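The case for one kind of box

Every September I empty the kitchen cupboard where the food containers live and try to match the lids to the bases. This year I gave up before the end. I had ice cream tubs with no lids, lids from a set my sister bought in Etden when she was a student, and a round thing that fits nothing and has moved house with me twice. I put most of it in a bag for recycling, and I have been arguing with people about it ever since.

My view is simple. A household should choose one shape of food container, buy as many as it needs, and own no others. The shape should be a rectangle. The base should be clear and the lid should be a colour you can find in a hurry.

The usual objection is waste. You already have a tub, it came free with the coleslaw, so why buy another? I understand this, and I was brought up on it. But a tub you can't find the lid for isn't saving anything. It sits in the cupboard for years while you cover the leftover rice with a plate, the plate slides off in the fridge, and the rice goes hard. Keeping it is a habit we have mistaken for thrift.

Shape matters more than people think. Fridge shelves are rectangular. So are freezer drawers, cupboards and most lunch bags. Round tubs leave gaps between them, and something small always gets lost in the gap, usually half a lemon. I know that round ones are easier to scrape out with a spoon, and I accept that as a real loss. I still wouldn't go back.

Then there is seeing what is inside. My mother kept mince in margarine tubs and you had to open three to find the margarine. With a see-through base you can look along the shelf and know what you've got. It also means you can't pretend. The last spoonful of lentils looks at you every time you open the door.
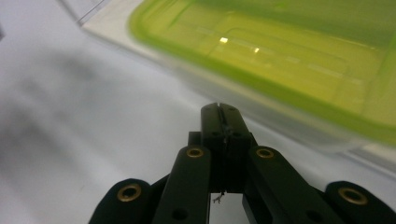
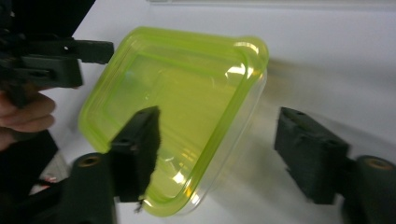 Green lid, see-through plastic: the kind of box I would fill a cupboard with.

Colour is where I lose some people. Omid Ebrahimi, who runs the community kitchen in Flaremcombe and has packed far more leftovers than I have, thinks lids should all be clear so that you can read the contents from the top. He stacks in a chest freezer, so he is looking down at everything, and for him that makes sense. In an upright fridge I mostly see the sides. What I want from the lid is that I can spot it on a draining board full of other plastic, and green does that very well. A lid that is green and lets a bit of light through seems to me a fair settlement between us, though he hasn't agreed to it.

Size is harder, and I don't think one size will do for everybody. I settled on the 465 ml box from Laing, which holds a portion of stew with room at the top, and I keep two of their larger ones for soup. If you live alone and eat lightly, 300 would do. A family of five should look at something else altogether. The point is to keep to one maker and one lid wherever you can – the moment a second maker gets into the cupboard, the matching game starts again.

I will say something against my own side. Makers change their ranges. The Biltetti boxes I had before these were good, and when I went to replace a cracked lid the shop told me the shape had been dropped. The new lid was a few millimetres wider and useless to me. If firms sold spare lids, and went on selling them for ten years, I think a lot less plastic would be thrown away. I would happily pay more for a box with that promise printed on the bottom.

Glass comes up too, and people who like glass tend to like it very much. It doesn't stain and it doesn't hold the smell of onions. It is also heavy, and I carry my lunch up a hill. I have dropped enough things on a tiled floor to know which material I should be trusted with.

So the cupboard now has one stack of bases, one inside the other, and the lids stand on their edges beside it. My sister says it looks like a shop. She has asked for her lids back, and I have had to tell her where they went.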